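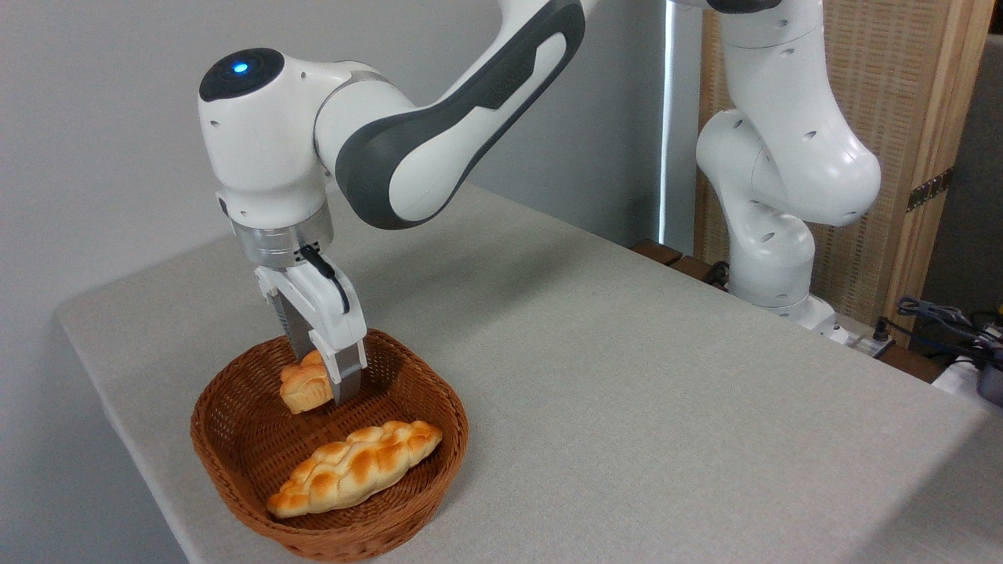 Cómo enfundar las cartas de un juego de mesa sin volverse loco

Guía rápida, que me lo preguntáis mucho. Lo hago con Skellen, que trae 477 cartas, pero vale para cualquiera.

Antes de comprar nada: mide. Una carta con regla, en milímetros, ancho y alto. No os fiéis de lo que pone la caja, en la de Skellen viene mal.

Qué hace falta
Fundas de la medida justa (yo uso las Vikeda, paquetes de 50, diez paquetes y sobran unas pocas)
Mesa limpia y manos secas
Una serie de fondo

Pasos
1. Separa por mazos. NO mezcles, luego ordenar es un infierno.
2. Abre la funda soplando un poco o apretando los lados.
3. Mete la carta por abajo, recta. Si roza, sácala y otra vez. Forzar = esquina doblada.
4. Cada 46 cartas o así para y aplasta el montón con un libro gordo. Sale el aire y ocupa la mitad.
5. Revisa que todas miren al mismo lado antes de guardar.

Ojo con el inserto, enfundadas ya no caben. Yo quité el cartón central y listo. Marichka Demchenko subió al foro unos separadores para imprimir, van bien tambien.

Fundas mate o brillo? Mate. Barajan mejor y no deslumbran con la lampara.

Otro dia pongo lo de las fichas.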